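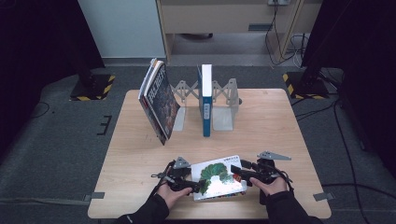
*The reading table, Trodik Branch Library, with the expandable rack in place.*

**Notice of Return**

The Rahimi Bequest was received by the Trodik Branch Library on the understanding that its books would be kept together, on one table, and that the table would stand where the donor had last used it. The Library accepted these terms in writing. It did not at that time enquire why there were more books on some mornings than on others.

The first entry in the table register is dated 2022-03-25. It states that the table was closed for the night with its books upright in the rack, and that on opening there was one further book, a picture book with a green caterpillar on a white cover, lying flat on the wood. The book carried no shelf number. It was entered as found property and placed in the drawer beneath the front desk, where it remained until the following morning, when it was on the table again.

The duty officer of the day recorded the matter in the usual form. Under "Action taken" the officer wrote: "Returned to drawer." Under "Outcome" the officer wrote: "As before."

In April the Library sought the advice of Stedus, the firm which maintains its catalogue. Stedus replied that the title could not be traced to any loan in its records, but that a place had been reserved for it. The reservation gave the location as Room 4 and the position as the rack, between the leaning books and the blue one. It had been made before the catalogue was installed. Stedus regretted that it was unable to delete an entry of that age and enclosed its invoice.

The head of branch considered the reply at some length. The rack is of the scissor kind, with a grey plate at each end, and may be drawn out or pushed together to suit the books it holds. It had been the practice to keep it narrow. A narrow rack holds its books straight, and the Library's standing instructions, at paragraph 7, require that books be kept straight. The instructions are silent on the matter of a book which has not yet arrived.

After closing that evening, the head of branch went up to Room 4 alone and drew the rack out by the width of a thin book. Two of the books at the left lost their support and leaned. The blue book stood as it had stood. The head of branch put out the light, locked the door and entered the time in the register, together with the words "Space made" - a phrase for which the form has no box.

On opening, the caterpillar book was on the table. It had not gone into the rack. Inside the cover, however, there was now a date slip, gummed in neatly at the top and stamped once. The stamp was that of the Lumero Street school, which had been closed for many years and whose infants' classroom had become Room 4 when the building changed hands. The number written on the slip was 211.

The admission book of the school is held in the strongroom. Pupil 211 was entered at the age of four and withdrawn before the end of the same term, the family having moved away. In the column for remarks a teacher had written that one book was outstanding, that the child had been much attached to it, and that no letter was to be sent.

The head of branch read this entry twice. A form of receipt was then prepared, in two copies, stating that the book had been received in good order, that nothing was owed upon it, and that it might be borrowed again by the same reader at any time. One copy was filed. The other was folded and placed between the pages where the caterpillar has eaten through the leaf.

The register for Room 4 continues to be kept. The rack is left open at its present width, and paragraph 7 has been amended to permit leaning. On most mornings the book is on the table. On certain mornings it is not, and on those days the duty officer is instructed to write "On loan", to sign, and to leave the door of the room unlocked until the evening.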